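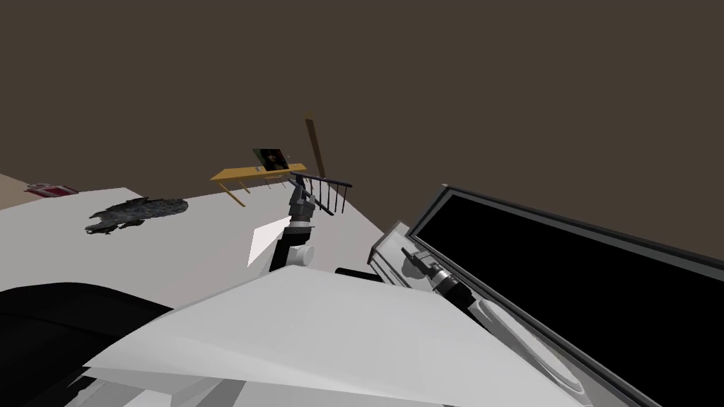 Natalina Greco nous demande si elle peut laisser son levain tout seul pendant les vacances, et combien de temps il tiendra sans elle. Chère Natalina, rassurez-vous, la question revient chaque mois de décembre ! Un levain bien nourri, rangé au réfrigérateur dans un bocal dont le couvercle n'est pas vissé, supporte sans peine 2 semaines d'absence. Au retour, jetez-en la moitié, nourrissez le reste et patientez jusqu'à ce qu'il double.

Mon levain sent le vernis à ongles, est-il perdu ?

Mais non, il a faim, le pauvre. Donnez-lui deux repas rapprochés, avec un peu de farine de seigle si vous en avez sous la main - le mien en raffole - et l'odeur devrait s'adoucir. En revanche, des traces roses ou du duvet, là, on jette tout et on lave le bocal.

Quelle quantité de farine pour une grosse miche ?

Je pars toujours sur 900 g de farine, ce qui donne un beau pain de famille et de quoi faire griller des tranches le lendemain.
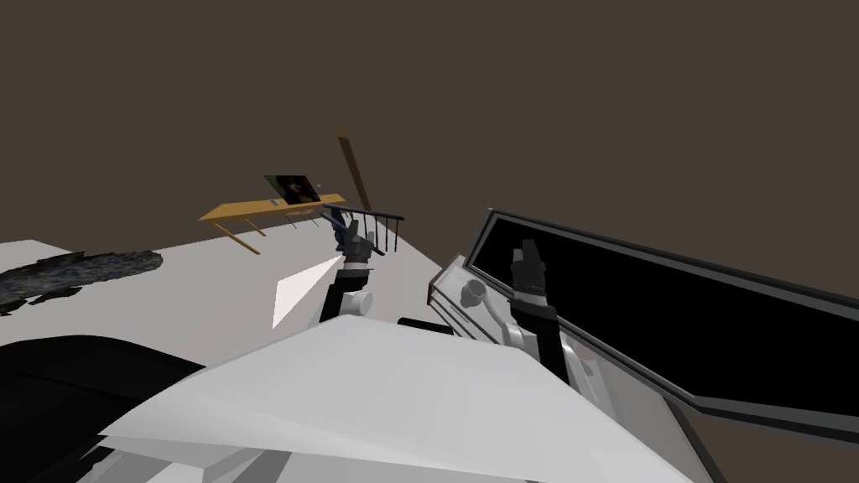

Pour l'eau, commencez un peu en dessous de ce que dit la recette, car les farines boivent très différemment, et ajoutez le reste par petites gorgées pendant le pétrissage. Si la pâte colle encore aux doigts après la première pousse, mouillez-vous les mains et laissez la farine dans son sac.

Peut-on congeler le pain ?

Oui, tranché et bien refroidi, c'est même ce que je fais presque toutes les semaines.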